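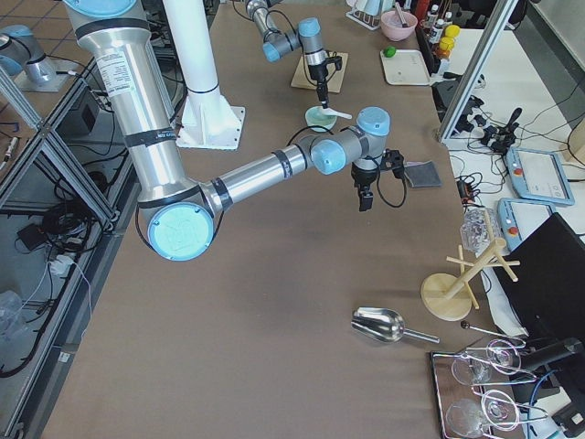 The lemon table, Restgate, March

Quick one, will tidy up later. Pictures from the drinks table at Restgate plus the notes I promised about the lemon stuff, the bowls, where the tray came from etc. Same questions keep landing in the inbox so it's all going here in one go. Click through if the pictures come up small, the gallery thing is doing that again.

Set up from 8 in the morning. Brown table, the long one. If you've been to the Mundon evenings you know it from there, it used to have the urn on it.

The colours

Pastels. Pale green, pink, a bit of pale blue in the rack. Didn't plan it to match, bought in dribs and drabs, mostly from Jaunzems when they had the clear-out bins by the door. The pink bowl was 2 dollars. The green one was more and I still think about it. Jaunzems don't do them any more, please stop ringing them, they were very nice about it but they've asked.

Soup bowls in the catalogue. We use them for mixing. Good round bottom so the spoon gets everywhere and the sugar doesn't sit in a corner and sulk. A litre jug is easier to pour from, I know, but you can't get at the bottom of it and you end up with that layer.

Cutting the lemons

Short answer to the most asked: slices, not wedges. Wedges look generous and then they just sit there. Slices give you more cut face and they float.

Thin ones for the glass, thicker for squeezing. Ends go in the compost or in the jug if nobody's fussy. Pips out with the tip of the knife, takes a second, do it on the board and not over the bowl or you'll be fishing. 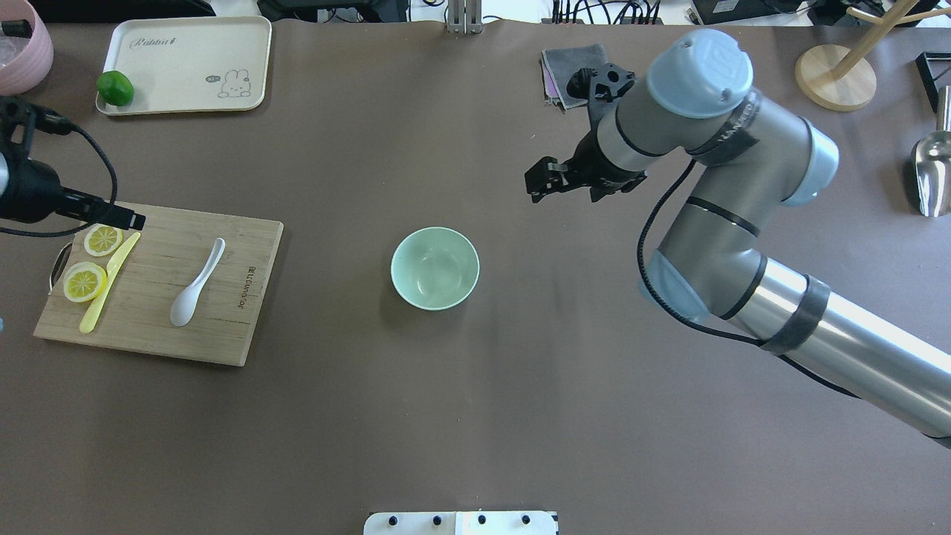
Same goes for limes, only thinner, the skin is bitter and people leave it. Wash them in warm water first and give them a rub with a cloth, the wax comes off better than you'd think. Unwaxed are lovely if you can find them in Mundon. I can't. The grocer had them once in spring and wanted silly money.

Room temperature fruit gives more juice then fridge fruit. Roll it under your palm before you cut. Everyone's gran says this and everyone's gran is right.

The board

Bamboo, metal loop for hanging. Loop is good, hang it up to dry, don't lay it flat on a wet bench or it goes furry underneath. No dishwasher, ever. We lost the last one that way, split right up the middle, sounded like a door slamming.

Oil it when it looks thirsty. Any food-safe oil. Lemon dries a board out quick so ours gets done more than the bread one.

And a separate board for onions!! Put it in the other cupboard. Write ONION on it. Doesn't matter how well you scrub, the drinks will know.

The tray

Cream one, says Rabbit on it in curly writing, with a little rabbit down near the corner. Yes it's a kids' one. No I'm not swapping it. It's the right size for fruit and it has an edge so nothing rolls off onto the floor. Several of you have asked to buy it and the answer is still no, sorry. Tudier have plain ones in a similar size, up the back past the lampshades, or they did when I was last in.

The basic mix

For a table, not for one glass. Scale down yourself.

3,000 ml cold water
juice of 13 lemons, small ones, fewer if they're the big knobbly kind
sugar syrup to taste, start low
a pinch of salt, don't skip it
ice at the end, into the cup and not the bowl

Make the sugar syrup the night before. Equal sugar and water, warm till it goes clear, cool, lid on, fridge. Put a strip of peel in while it's warm if you want it to smell like something, take it out before it goes leathery.

Stir the juice and syrup together first, then add water a bit at a time and keep tasting. It'll seem too strong. Good, the ice sorts that out. If it tastes perfect warm it'll taste like nothing by the second cup.

Mint if you have it, slap it between your hands first. Cucumber no. We tried cucumber. Half of you loved it and the other half asked what was wrong with the water.

Flavoured syrups: go easy. A dribble. Put them in the cup before the lemon and they stay down the bottom and look pretty for a minute, put them in after and it's just a murky drink. Rinse the bottle necks when you're done or the caps glue themselves on and next time you need pliers. 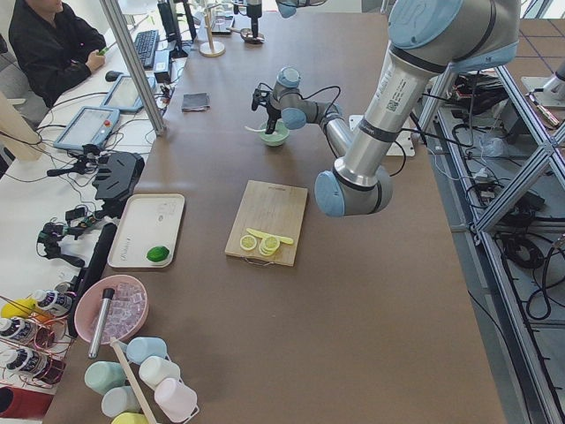 Lemon on the board, ice in the pink bowl, plastic cups in the wire holder.

Cups

Plastic. Had glass for years and every year there was a smash. These come in all the colours, so you pick one at the start and that's yours, saves so much washing up. Yellow always goes first. If you want yellow come early.

Wire holder is good for carrying them out in one trip, and for draining after. Lay them on their side or upside down, never the right way up or you get a little puddle in each.

Ice

Clear ice, asked about this a lot. Boil the water, let it cool, freeze it slow in something with a lid. Works mostly. Cloudy ice tastes exactly the same so don't lose sleep, it's purely for looks.

Ice in a bowl wants topping up more often than you think. Keep the rest in the freezer in a bag and bring it out in lots. Tongs or a spoon please, no hands.

Packing up

Fruit first, it goes sticky if it's left. Then boards, then bowls. Wipe the table with plain warm water, no spray, the surface goes smeary and takes ages to come right. Cloths home with whoever takes the cloths home. The grey ones are ours, the checked ones belong to the hall and have to go back in the drawer folded.

Leftover slices: lay them flat on a tray, freeze, then bag them. Do them flat or you get a lemon brick. Straight from freezer to glass, good for months. Leftover juice in the ice cube trays, same idea.

Bits I forgot

The colour of the bowls looks different on every screen, I've given up on it. In real life the green is closer to toothpaste.

Recipe card version is coming, with cup measures for those who asked. Orange one too, once the oranges are any good.

If you borrowed the long spoons from Restgate could they come back pls. No questions asked. Box is just inside the side door, open til 2 most afternoons.

More pictures when I get them off the other card.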